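Plilach Building Operations Group
Minutes of the regular meeting, 2018-01-19

Present: H. Giraldo (chair), representatives of Skomico (cleaning contract), Suwannarat (waste haulage) and Conov (metering).
Apologies: none received.

1. Previous minutes
Accepted with one correction. Item 4 should read "loading dock B", not "loading dock A".

2. Waste haulage
Suwannarat reported 274 collections over the contract year, of which 11 were rejected at the transfer station for mixed loads. All 11 came from dock B. The compactor there has a worn door seal and leaks when left full overnight. Replacement seal quoted at $700, fitted. Approved.
Giraldo asked whether the rejected loads could be traced to a floor. Suwannarat said they could not under the present system, as bags carry no floor tag.
Action: Suwannarat to supply tags in two colors, one per wing.
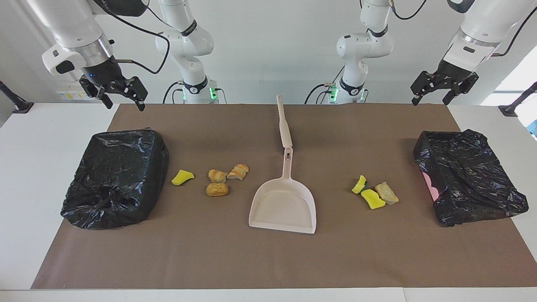

3. Bag specification
Skomico proposed ending the use of clear liners for general waste and keeping them for paper and cans only. General waste would go in black plastic bags, the same color as the two on the brown paper, with small dry debris swept up by dustpan and bagged with it. Conov asked whether black bags would make it harder to spot mixed loads before pickup. Suwannarat agreed that they would and asked that the tags be in use first. The change was agreed on that basis. Existing stock of clear liners is to be used up in the east wing.

4. Metering
Conov has read 27 submeters. Two on the third floor show no change from the previous reading and are assumed stuck. Night load in the west wing is down following the fan schedule change. The figure for the kitchen was queried and will be read again.
Action: Conov to replace the two meters and circulate the corrected sheet.

5. Floor and surface protection
Paper covering is to be laid before any dusty work and folded inward on removal. Skomico asked that tape not be applied directly to painted surfaces. Agreed. Wording to be added to the contractor sheet under section 2.

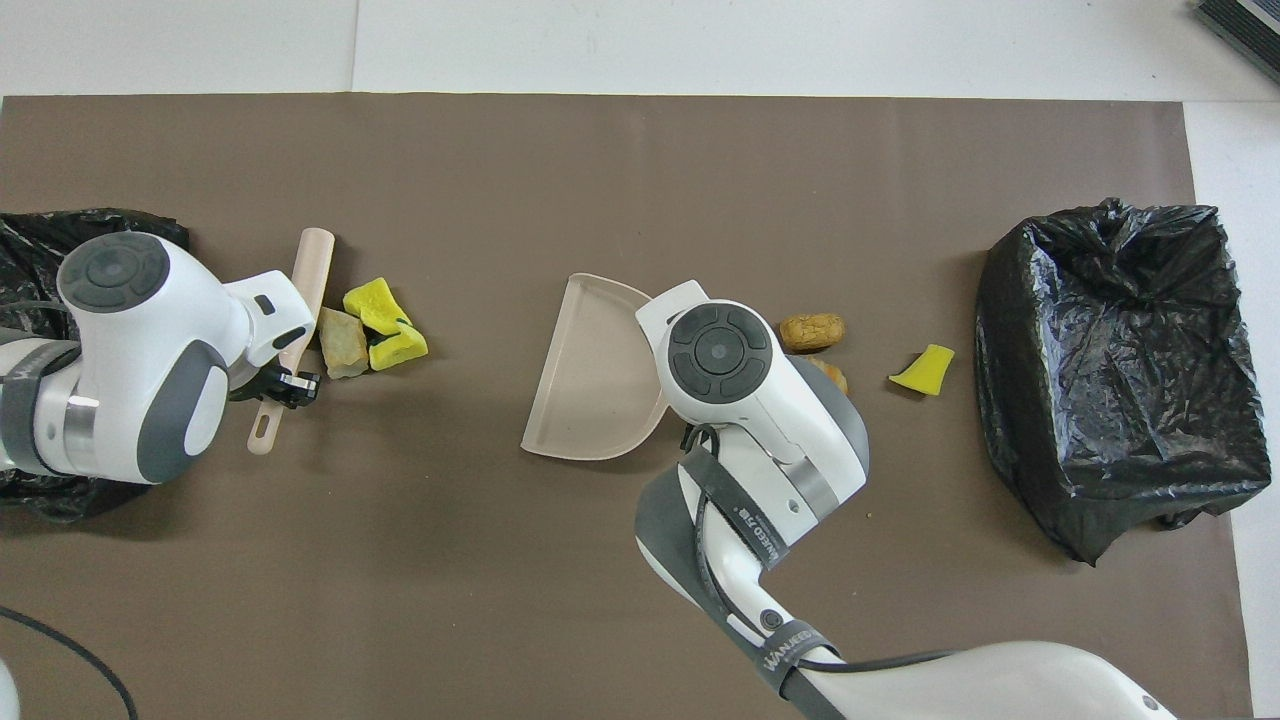

Item 5: brown paper over a white tabletop, with debris between two black trash bags.

6. Other business
Key cabinet at dock B: the second key is still missing. Lock to be changed if it is not returned by the end of January.
Giraldo asked that invoices quote the item number from these minutes.

7. Next meeting
Date to be circulated. Agenda items to the chair in writing.

Minutes taken by H. Giraldo.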